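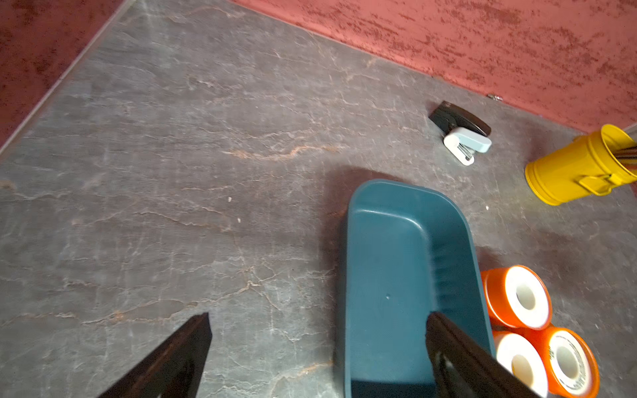 How to Write the Copyright and Terms Page for a Small Online Store

A small store needs a page that says who owns the words and pictures on the site, what visitors may do with them, and who to contact with a question. You can write a first draft in an afternoon. The steps below cover a store run by one person or a small company in the United States. They are general information and do not replace advice from a lawyer.

Before you start

Have the following ready:

The exact legal name of the business. If you trade as Galtance but the company is registered as Galtance Goods LLC, you need both.
A mailing address and an email address that someone checks.
A list of everything on the site you did not make yourself, such as fonts, stock photos, product photos from suppliers and paid themes.
The license or written permission for each item on that list.

Step 1. Work out what you own

Open every page of the store and write down who made the text and the photos. Work done by an employee as part of the job normally belongs to the business. Work done by a freelancer normally belongs to the freelancer unless there is a signed agreement that says otherwise. Paying the invoice does not transfer the copyright.

Suppose Delyth Dafis shot your product photos two years ago and you only have her invoice. Write to her and ask for a signed assignment or a license that covers use on the site, in email and in ads. Keep the reply with your business records.

Step 2. Write the ownership notice

Keep it short. A notice usually has the word Copyright or the symbol, the year of first publication and the name of the owner. You may add "All rights reserved," although in the United States the notice works without it.

Sample wording:

Copyright Galtance Goods LLC. The text, photographs, graphics and page designs on this site belong to Galtance Goods LLC or are used under license from their owners.

Add the year after the word Copyright. If the site has been online for several years, a range is fine. Do not claim to own supplier material. If the Mever catalog photos came from Mever, the phrase "used under license from their owners" covers them, provided you have the license.

Step 3. Say what visitors may do

People will print order pages, save size charts and share links. Tell them that they can.

Sample wording:

You may view, download and print pages from this site for your own personal use or to place an order with us. You may link to any page. You may not copy our photographs or product descriptions to another store or sell them without our written permission.

If you allow bloggers or reviewers to quote you, give a limit. One store I helped lets reviewers use up to 100 words from any product page with a link back. A fixed number like this is a permission you are choosing to give. It does not define fair use, and the page should not say that it does.

Step 4. Deal with trademarks separately

Copyright and trademark are different things and should have separate paragraphs. List your own marks first, then the brands you carry.

Sample wording:

Galtance is a trademark of Galtance Goods LLC. Yüksel and Seditz are trademarks of their respective owners.

Use the registered symbol only for a mark that has been registered with the U.S. Patent and Trademark Office. For an unregistered mark, use TM or nothing.

Step 5. Cover customer reviews and photos

If customers can post on the site, say that they keep ownership of what they post and that they give you permission to display it. State whether you may also use it in ads. Many stores leave this out and then have to ask each customer one at a time. Güven Tekin had 1,122 reviews on his store before he added the paragraph, and he could only rely on it for reviews posted afterward.

Step 6. Add a contact for complaints

Give a name or job title, the mailing address and the email address. If other people can post on your site, look into registering a designated agent with the U.S. Copyright Office. The registration has to be renewed, so put the renewal on your calendar.

Step 7. Publish and link

Put the page in the footer of every page, including checkout. Use a plain label such as "Terms" or "Copyright and Terms." Show the month of the last change at the top. Save a copy of the old version each time you edit.

Check the page every 12 months and whenever you add a supplier, change the company name or let customers post something new.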